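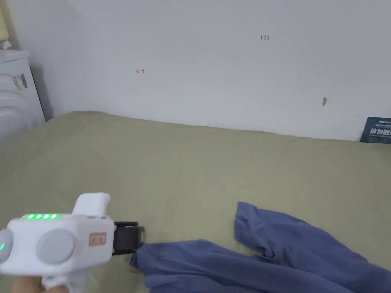 Figure 4.1 A hand-held gripper close to a crumpled blue cloth.

Chapter 4
When the machine comes to the folding table

Kerdale is a laundry that serves hotels and small clinics. In July the firm had 173 employees, and 26 of them worked in the folding room. When the management decided to buy folding machines from Movutano, these 26 people were the first to hear about it, and they had many questions. Would the work become lighter? Who would teach the machine? Who would be blamed if a shirt came out badly folded?

In this chapter we follow the folding room through the change. We begin with the task itself, and only later we come to the machine. A sheet has four corners, and a trained worker finds them without looking. A garment which lies in a heap is a more difficult matter. The worker must first decide which part to take hold of, and this decision is hard to put into words.
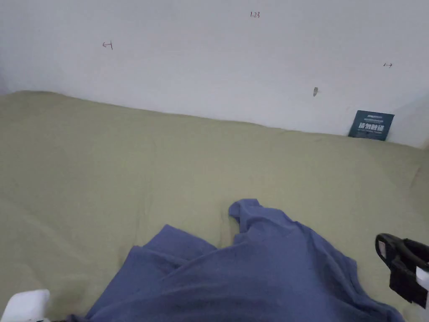
Figure 4.2 Blue garment on a green sheet, with a black gripper at the right.

Esko Saarinen had folded by hand for many years when he was asked to show his work to the engineers. He told us that the first weeks made him tired in a new way, because he had to think about movements which he normally does not notice. His colleague Norbert Jelínek moved to quality control and now checks almost 60 pieces in an hour. He likes the new post, but he misses the talk at the table.

Before you read section 4.1, write down one task from your own workplace that you do with your hands. Note which parts of it you could explain to a new colleague, and which parts you could only show.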